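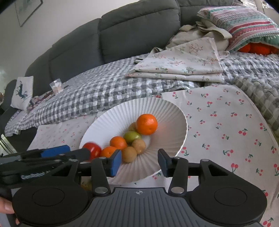

Skoltar Refillable Altar Candle, Oil-Burning

Masidetti Church Supply > Candles and Oil > Refillable Altar Candles

$75.00 each
In stock. Sold singly. Oil and funnel sold separately.

Color: Ivory / White
Finish: Matte

We held off on selling oil candles for years. Priests asked for them, sacristans asked for them, and the makers' catalogs kept promising a candle that never drips, never shrinks, and can't be told from the real thing at any distance. We didn't believe most of it then and we don't believe all of it now. The Skoltar is the first one we've been willing to put on a shelf next to our wax, and there is a good deal on this page about what it doesn't do well. Please read it before you order a set for the whole sanctuary.

What it is

A hard nylon tube made to look like an altar candle, with a removable oil cartridge inside the top and a glass-fiber wick held in a brass collar. You lift out the cartridge, unscrew the collar, fill it with liquid paraffin, and put it back. The tube itself never burns down, so the flame stays at the same height in Advent as it was at Easter.

It fits a standard two-inch socket. Measure yours. Older candlesticks, especially ones that came over from a closed parish or were made by a local metal shop, are often a little under or a little over, and "it has always taken a two-inch candle" can mean that somebody has been shaving the bottom of the wax with a knife. We can't take back a tube that has been sanded to fit.

What the maker says, and what we found

Smokeless. Mostly. With fresh oil and a wick trimmed level with the collar, we saw no smoke in the shop. With the wick pulled up too high it smokes like anything else, and you will see it on a white ceiling before you see it in the air. The instruction leaflet tells you to raise the wick "to taste." Ignore that and keep it low.

Sixty hours per fill. The box says 60 and doesn't say under what conditions. Ours came up short with the wick high and close to it with the wick low. In a church with a side door that opens onto the street, expect less. If your candles are lit for one Mass a day you may not care. If you're using them for long periods of adoration, fill them before you start and don't trust the box.

Dripless. Yes, once it's lit and standing up. The trouble is in the carrying. Tip a full cartridge and oil comes out around the collar, and oil on an altar cloth is a worse problem than wax, which at least lifts off with patience and a warm iron. Do the filling in the sacristy, over the sink, and wipe the collar dry. We would not use these for a procession, whatever the catalog photo shows.

Looks like real wax. From the pews, fine. From the first row, fairly good in ivory and less good in white, which has a bluish cast we don't care for. Up close it looks like a plastic tube. Yufang Xiong, who does our engraving and has a better eye than the rest of us, picked it out from the shop door.

Pays for itself. This is the claim we trust least. It depends on what you spend on wax now, how much of the stub end you throw out, and what you pay for oil. A small parish with one weekend Mass and two candles on the altar is going to wait a long time to come out ahead. A busy one with six on the altar will get there sooner. Send us your last year's candle order and we'll do the sum with you, and if wax comes out cheaper we'll tell you. We sell that too.

Are they allowed?

We get this question more than any other, and we're a shop, so take our answer for what it's worth. Rules and customs on what may burn at the altar differ from country to country and sometimes between one diocese and the next. Plenty of parishes use oil without anyone objecting. Others have been told not to. Some pastors also feel strongly that a candle ought to be used up, and that a tube that never gets shorter misses the point. We have some sympathy with that view. Ask your pastor or the diocesan worship office before ordering, and please don't ask us to settle an argument between the two.

One thing we will say flatly: don't buy this as a Paschal candle. The maker does offer a large version with a slot for the year. We looked at it and sent it back.

Oil

Skoltar recommends its own oil. The leaflet says that using any other brand "may affect performance," which is the kind of sentence that sells oil. We have run these candles on Skoltar oil and on Skileo clear liquid paraffin and could not see or smell a difference. Skileo costs less, so that's what we stock. If you have a reason to prefer the Skoltar oil we can order it by the case.

Do not use scented lamp oil, colored lamp oil, kerosene, or the remains of an unlabeled can from the sacristy cupboard. Keep the oil locked up and away from children. A clear liquid in a plastic bottle is easy to mistake for something else, particularly in a room where there are also bottles of holy water. Label everything.

Specifications

Height of tube: 19 inches
Diameter: 2 inches
Body: molded nylon, ivory or white
Collar: brass
Wick: glass fiber, replaceable
Maker's stated burn time: 60 hours per fill
Fuel: clear liquid paraffin only
In the box: tube, cartridge, collar, one spare wick, leaflet

Care

Wipe the tube with a soft damp cloth. No metal polish, no solvent. Brass polish is fine on the collar if you take it off first; on the nylon it leaves a gray smear that doesn't come out, and we learned this on our own display model.

Replace the wick when it has gone hard and dark and trimming no longer helps. The leaflet calls the wick "permanent." It also comes with a spare.

Put the candle out with a snuffer. Blowing on it can spatter oil. Let it cool before you lift the cartridge.

If you store candles over a summer closing, empty them. Oil left in the cartridge creeps up the wick and settles on the tube, where it collects dust.

Compared with the others we carry

Xia beeswax altar candle. Real wax, lovely smell, drips in a draft, gone when it's gone. Still what we'd put on our own altar if money were no object and somebody else cleaned the cloths.

Xia battery candle. We stock it for hospital chapels and nursing homes where an open flame isn't permitted. We don't recommend it anywhere else. The flicker repeats, and after a while you start waiting for it.

Customer comments

"Bought two for weekday Mass to see how they'd go. They work. I was expecting less cleaning and I suppose I got it, although I now spend that time filling. The cloth has stayed clean so far. Would I buy the big set? Ask me after December." — Shona Maihi

"Good candle, poor leaflet. The part about the wick is wrong and I'd have smoked up our sanctuary if I hadn't read this page first. One of mine sits slightly loose in its socket and I've wrapped the base with a strip of felt." — Ayane Iwasaki

"Returned mine. Nothing wrong with it, our pastor took one look and said no. Masidetti refunded the candle but not the shipping, as stated." — Xiaoyan Hao

Shipping and returns

Unused candles may be returned in the original box with the tube unmarked. Once a cartridge has had oil in it we can't resell it and can't take it back, so test the fit in your candlestick before filling. Return shipping is yours to pay unless we sent the wrong thing.

Oil ships by ground only, and not to every address. Orders placed before noon usually leave the same day. Oil and candles may arrive in separate boxes, with the oil slower.

For quantity pricing, odd socket sizes, or a second opinion on whether you need these at all, write to Yaqin Xiao at the order desk and include a photo of your candlestick with a ruler held across the socket.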